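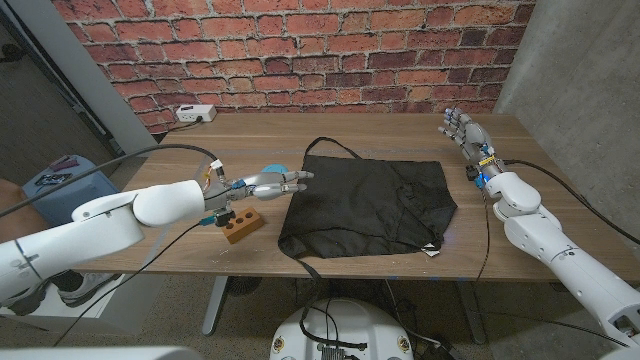 Black fabric tote, flat on the table

Removing creases from a black fabric tote without leaving shine

Posted 2019-02-07 by Unau

I have a black tote with a diagonal crease from being stored folded. A test pass with a dry iron left a glossy patch on the inside of the hem. I have no information on the fiber content. What temperature and method should I use on the outside?

Sarkley
Shine is flattened surface fiber, and on synthetics it can be partly melted fiber. The second kind is permanent. With the fiber unknown, treat it as polyester: lowest setting, damp cotton press cloth, bag turned inside out.

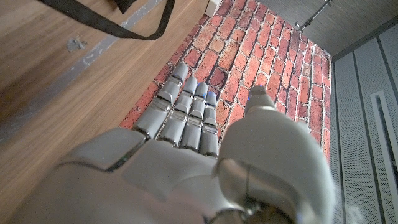 Press and lift. Do not slide the iron. Hold for a few seconds, lift, let the fabric cool flat before moving it. Most creases return when the cloth is moved while warm. Iron the straps last and separately, as the doubled seams take longer to heat.

Garg
just hang it in the bathroom when you shower. worked on mine, 25 minutes

Flendasik
Steam alone will relax a light wrinkle but rarely a stored fold. Put weight on it afterward.
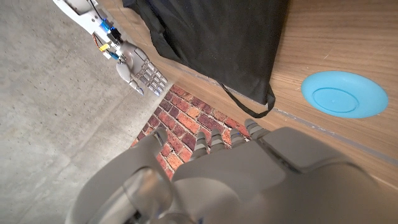

Background matters when you check for shine. Look at the cloth under a lamp set low to one side and turn it slowly. Do this in front of something matte and uneven in tone. A brick-patterned surface is good for this, and a white door is not, as the glare hides a faint gloss. If the patch still shows, try a soft brush and white vinegar diluted with water, on the hem first.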